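Provell kitchen simulation kit: pre-purchase inspection
Checked by: Colleen Poirier, Pumencombe office
Kit supplied by: Sundqvist
Jun 4, 2022

1. Licence key accepted
PASS. On the third go. The key has 12 characters and two of them are the letter O, or possibly zero.

2. Emergency stop halts the arm in software
PASS. Stops at once. Restarting it took me through 3 menus and a colour picker.

3. Speed limit holds near the cooktop
PASS WITH COMMENT. Limit holds at 100, but the units aren't labelled anywhere. Fedir Demchenko to ask Sundqvist 100 of what.

4. Scene and gripper views both load; arm, kettle and pan all present
PASS. Wide view first, then the view down over the kettle.

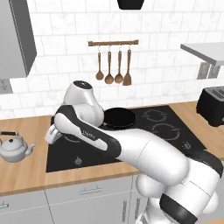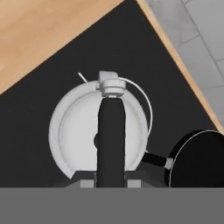

5. Contact warnings written to log
FAIL. The log recorded 700 warnings overnight with the arm parked. Either the kit is very cautious or it has a grudge against the countertop.

6. Manual matches the product
FAIL. Chapter 3 is about a dishwasher. We weren't quoted for a dishwasher.

7. Support line answered
PASS. Pleasant fellow. Thought we were Pillgate.

Result: hold the purchase order until 5 and 6 are fixed. Recheck in June if Fedir gets his answer.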